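Chapter 6
Setting Up a Safe and Repeatable Work Area 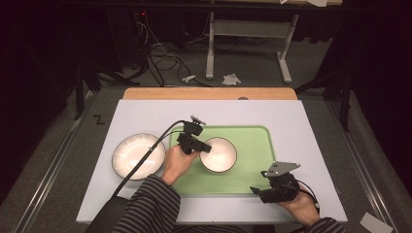 Most of the rules in the first five chapters dealt with machines that move under their own power. In this chapter we turn to work in which a person supplies the motion. An operator with a hand-held gripper in each hand sets a table, moves a bowl, or folds a cloth, and the motion is recorded for later use in programming or training a robot. There is no motor strong enough to break a wrist, and for that reason many shops treat this work as if it needed no rules at all. The injury logs and the rejected recordings say otherwise.

After reading this chapter you should be able to:

Inspect a hand-held work area before a session and fill out a start sheet.
Route and secure cables so that they do not pull on the tool or the operator.
Set work and rest periods for tasks done with weight in the hands.
Decide when a recording must be marked, and when it must be thrown out.

Key terms: start sheet, strain relief, reach zone, home position, marked recording, stop word.

6.1 A case to begin with

Harport ran a small recording shop with 4 tables. In its first winter the shop had no written procedure. Each operator arranged the table to suit himself or herself, and the shift lead, Pentti Koivisto, settled questions as they came up. By March the shop had 135 recordings that could not be used. Most of them had nothing wrong with the handling of the objects. The table had been moved between one recording and the next, or a cable had caught and jerked the tool partway through, and there was no note of it.

There were also two reports of sore wrists and one fall. The fall happened at the end of a shift, when an operator stepped back from the table and caught a heel on a cable. She was not badly hurt. Koivisto wrote in the log that everyone on the shift had known the cable was there.

Emese Bárány was asked to write a procedure. She spent two days watching before she wrote anything, and her first draft was a single page. The rules in this chapter follow the order of that page, with changes made after the shop had used it for a season.

6.2 The start sheet

A start sheet is a short form completed at the table before the first recording. It is filled out by the person who will do the work and signed by a second person who has looked at the same things. Signing from across the room does not count.

The sheet covers the work surface, the objects, the tools, the cables, the floor, and the lighting. For each one the operator writes what was found, even when nothing is wrong. A check mark alone is not enough – a reader six months later cannot tell whether it means "looked at" or "in order."

The home position of each object is recorded on the sheet as well. This is the place the object returns to between recordings. If the task calls for varied starting positions, the sheet gives the limits within which the object may be placed.

Breakable objects are checked for chips by eye before they are handled. A chipped bowl is taken off the table and replaced, and the change is written down.

6.3 Cables

A cable on a hand-held tool does two kinds of harm. It adds a pull that changes the motion being recorded, and it can trip someone. The two need separate checks.

For the first, hold the tool at the farthest point of the reach zone and let the arm relax. If the cable draws the tool back, there is too little slack. Then bring the tool to the nearest point and see where the extra length goes. It should not drop onto the objects or drag them. Strain relief, meaning a clip or strap that takes the pull before it reaches the connector, is fitted and tested before the tool is used.

For the second, walk the path the operator will take when leaving the table. Any cable that crosses it is rerouted or covered. Loose paper and packing are picked up at the same time.

6.4 Work and rest

The mass of a gripper is small, but it is held away from the body for long periods. Bárány's procedure set a rest after every 2 blocks of work, and operators could stop sooner without giving a reason. Cor Jansen, who planned the shifts, objected at first that the schedule would not hold. He later moved the rests into the schedule as fixed times, and operators began to take them.

Table height matters as much as time. The forearms should be close to level when the tools are at the middle of the surface. An operator whose shoulders rise during the task is working too high.

6.5 Stopping and marking

Anyone in the room may use the stop word. When it is spoken, the operator sets both tools down and steps away. The recording is then marked with the reason, in plain language.

A marked recording is kept. It is thrown out only if the setup differed from the start sheet in a way that cannot be corrected, and the decision is made by someone other than the operator. Section 6.6 gives the form used for this purpose and works through the first page of it.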